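Home | Projects | Build Log | Gallery | Parts | Contact

Block Sorter, Bench Build: Gallery

The Skasdale sorter is a tabletop pick-and-place build put together in a shared workshop. It takes small blocks from a feed area and drops each one into a bin according to color. The arm is a Stidodent kit with printed replacement links, driven by a Rawashdeh controller board. Sorting logic runs on a used desktop PC under the bench. Work started in July and the machine has been rebuilt twice, once for the base and once for the wrist.

The entries follow the order of the build. Wiring diagrams and cut lists are on the Parts page.

Base plate

The first base was plywood and flexed under load. With the arm at full reach, the tip moved 7 mm between an empty gripper and a gripper holding a block. The current base is aluminum plate with a steel backing strip, fastened with 8 bolts. Flex at the tip is now below what the dial gauge can show reliably. The plate clamps to the table edge and comes off with a hex key, as the table is shared.

Shoulder and elbow

Both joints use the motors from the kit. The shoulder belt was replaced with a wider one after it skipped teeth on fast returns. Belt tension is set by a slotted mount and checked by hand. The elbow is stock apart from a printed cable guide, which keeps the harness from rubbing on the lower link.

Wrist

Version 2 of the wrist has a shorter link and a metal servo horn. The printed horn in the first version stripped after a night of unattended running. Rotation is limited in firmware to a half turn each way. More than that pulls the gripper lead out of its connector.

Gripper

Two parallel fingers on a rack and pinion. The pads are silicone sheet cut to size and held on with contact cement. Closing force is set by motor current, and the present limit holds a block without marking it. A switch in the palm was tried and dropped in favor of reading finger position: if the fingers close past the block width, the pick is counted as a miss and repeated.

Bins

Three translucent bins in a row on the long wooden table: pink, yellow and orange, left to right. Two reddish-brown blocks are in the pink one. The bins are low and open-topped, so the arm can release from a modest height above the rim. Yellow and orange sit against each other and a narrow gap separates pink from yellow, so each drop point is stored as its own coordinate and not worked out from an even spacing.

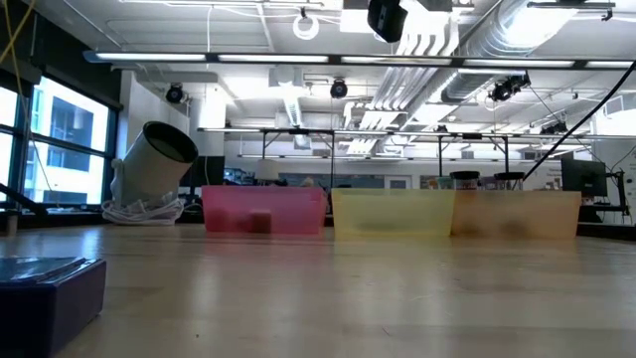

The varnish picks up the ceiling tubes as broad streaks, and daylight comes in from the windows on the left. Color thresholds set under one kind of light drift under the other. The sorting program takes a fresh white reference at the start of each run.

Color sensing

Blocks are read before pickup, against a matte gray card in the feed area. Reading them inside a bin was tried early on and gave poor results, with the tint of the plastic walls shifting every value. The classifier is a plain lookup on hue with a reject band between neighboring colors. A block that falls in the reject band is left where it is and logged.

Controller and power

The Rawashdeh board handles motion and limit switches. The PC sends target positions over USB and waits for a done message before sending the next. Motor power comes from a separate Virell supply with its own fuse and an emergency stop in the positive lead. Logic power stays on when the stop is pressed, so the joint positions are kept.

Endurance run

The longest run so far is 2,000 cycles with the same set of blocks returned to the feed area by hand. Most misses came from blocks standing on an edge against the feed fence. The fence now has a chamfer on the inside face. The run has not yet been repeated with the new fence.

Open items

A cover for the shoulder belt. A quieter fan for the power supply. Strain relief at the base connector, currently a zip tie. Firmware source will go on the Build Log page when the homing routine has been cleaned up.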